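I have finally got round to writing up the practice wall, and I'm so pleased with it I could talk all evening. (Tamsin Dvorak has already heard most of it, twice, on the train back from Brornadbridge.)

The idea is simple. It's a place to practise putting computer parts in and taking them out again, standing up, with everything held on a ribbed aluminium panel. My favourite bit is the grey board. It has a processor sitting in its own raised frame, a long green strip clipped top and bottom like a stick of memory, and a blue plastic piece over on the right. The two holders at the left edge are still free, and I have plans for those!

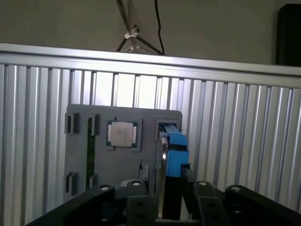
## The drive slot

Then there's the hard disk in its blue caddy, which goes into a white-edged slot in the panel. I love a caddy. The bright blue tabs at the ends make it so easy to see what you're lining up, and black on silver would be far harder on the eyes. I gave myself 20 goes at it on 1st August and enjoyed every single one - up to 45 next time, if my patience holds.

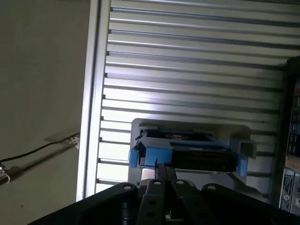 The knack is keeping it level. I tend to push one end first, and then it sits crooked and I have to back it out and begin again. Going slowly helps a lot, and so does a decent cup of tea beforehand.

I'd like a second drive slot by November, lower down, and Tamsin wants something with a proper latch on it. She's drawn it on the back of an envelope and it looks brilliant - fiddly, but brilliant.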